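Ridel Library Keeps Its Evening Hours Until Summer

January 26, 2020

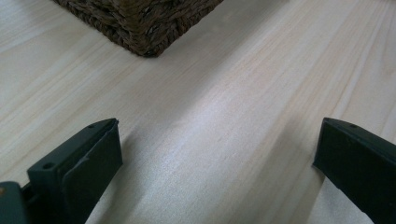

The town library in Ridel will stay open until eight in the evening four days a week, at least until the end of June. The town council decided this at its last meeting, after a discussion which took almost the whole second half of the agenda. The longer hours began in November as a trial and were supposed to finish with this month.

Before the trial, the library closed at five on every working day. Many residents who work in Lovness, where the largest employers of the area are located, came home when the doors were already locked. For them the only possibility was Saturday morning, and on Saturday morning the reading room is also used for the children's hour.

"I had people who paid for their card every year and I did not know their faces," said Danuta Żak, the head librarian. "Now I know them. They come after work, they sit down, they are not in a hurry."

According to the report she gave to the council, 1543 visits were made after five o'clock during the trial. The report does not say how many of these visitors came more than once in the same week. One council member asked for this number, and Żak answered that the counter at the door cannot tell it. She offered to keep a paper list for the next months, but the council did not ask for it.

The library also gave out 200 new cards in the same period. A part of them went to pupils of the secondary school, who use the tables on the upper floor for homework while they wait for the late bus to Cabrera. The bus leaves from the square, which is two minutes from the library by foot.

The question of money was the most difficult one. The evening hours need a second person at the desk, and in the trial this was paid from what remained in the culture budget of last year. That money is now spent. For the months until June, the council will move funds from the summer concert program, and there will be one concert less in the park. Which concert will be taken out is not decided yet.

Not everybody in the room was satisfied with this solution. Iwona Ostrowski, who has a small music shop on the main street and plays in the town brass band, said that the concerts bring people to the center of Ridel at a time when the shops are otherwise empty. She said she is a library member herself and has nothing against the evening hours, but she does not like that one should pay for the other.

"Every year we are asked to give something back, and it is always called temporary," Ostrowski said. She asked the council to write in the decision that the concert money will be returned in the next budget. The council voted on this separately and accepted it with a majority of one.

There was also a longer exchange about heating. The building of the library was a grain office in the past, and the upper floor loses warmth quickly when the wind comes from the river. During the trial the staff closed the two small rooms on the north side after six and asked visitors to use the main hall. Some readers complained about it, because the local history collection is kept in one of these rooms. From February the staff will bring books from the collection down to the desk if a reader asks before four in the afternoon. The request can be made by telephone or in person.

The new timetable is almost the same as in the trial, with one change. Friday evening, which was the weakest of all, will be given up, and the library will close at five on that day as before. From Monday to Thursday it will be open from ten to eight. The hours on Saturday do not change. On Sunday the library remains closed.

The evening reading group, which started during the trial with only a few persons, now has 22 members and has asked to keep its Tuesday place. The group is reading short novels this winter, and it will take new members again after Easter. There is a waiting list at the desk.

Two courses will be added as well. The first one is help with online forms, for residents who must deal with tax or pension matters and have no computer at home. It takes place every second Wednesday and there is no need to register. The second is a conversation course in Spanish with a teacher from the Esivus language school. For this one a small fee will be collected, and the number of places is limited by the size of the room.

Żak told the council that she would like to have a decision about the autumn already in May, so that the staff can plan their holidays. The council did not promise a date – it said only that the subject will be on the agenda before the summer break. Until then she will present the numbers of visitors every second month.

The annual fee for a library card stays the same for adults. Readers who are older than 70, and all children until the end of primary school, do not pay. Cards which expired in December can be renewed at the desk without a late charge until the end of February.

Books can still be returned outside the opening hours in the metal box next to the side entrance. The staff ask that large picture books and records are not put in the box – they were damaged several times this winter – and that they are given back at the desk.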